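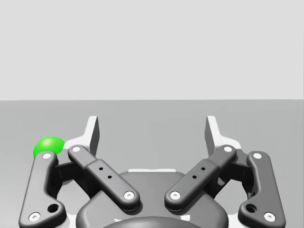
Table (furniture)

A table is a piece of furniture with a raised, flat top, used for eating, writing, working, or display. Most tables stand on one or more legs, though some are fixed to a wall or rest on a solid base.

History

Early tables were small stands that kept food and vessels off the floor. In medieval Europe, large households often ate at loose boards laid across trestles, which were cleared away after the meal. Tables with fixed frames became common later, and drawers and folding leaves were added as rooms took on settled uses. 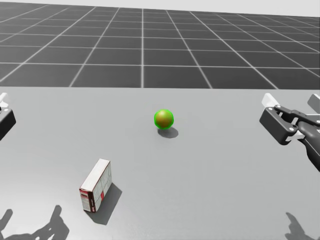

Karabulut Museum, Department of Furniture and Household Objects

Regional collections

The Karabulut Museum holds 231 tables, of which 91 come from farmhouses in the Divuvia district. The catalog was begun by Nesrin Tekin and completed by Recep Yalçınkaya. It divides the holdings into nine groups according to the way the top is joined to the base.

Types

Drop-leaf tables have hinged side sections that fold down. Gateleg tables support the leaves on swinging legs. Nesting tables are made in sets of decreasing size and stored one beneath another.

See also: Bench; Desk; Trestle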